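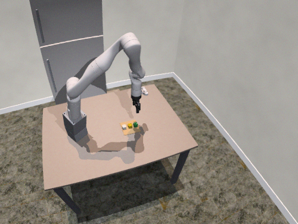
A simulated arm above three cubes on a board, with the gripper fingers close together.

The model is not the maintenance plan

Every few months a vendor tells me that setting up a robot cell is now a desk job. You build the cell on a screen, run it until it behaves, and send the program to the floor. Brira made that pitch to our plant in Flunolcombe, and I sat through all of it.

I have nothing against the model. It will show you whether the elbow swings too wide, and it's a cheap place to find out. But look at what the arm is mounted on up there: a table on plain straight legs, no braces that I can see. On a screen that table stays wherever you put it. On our floor a table like that walks.

Our Gisler cell had logged 1,777 hours when the picks started landing off center. The program hadn't changed. Edgardo Mangubat, who looks after it, spent a morning with a dial indicator and found two loose pedestal bolts and a worn finger pad. He retorqued the bolts, swapped the pad and taught the board position again by hand. The Brira software had shown a perfect pick the whole time.

Now they want $3,883 a year for the license. I'd put that toward spare pads and a decent torque wrench, and toward paid hours for Mangubat to check the mount before it drifts. The vendor comes back in February. I plan to ask which menu has the bolts in it.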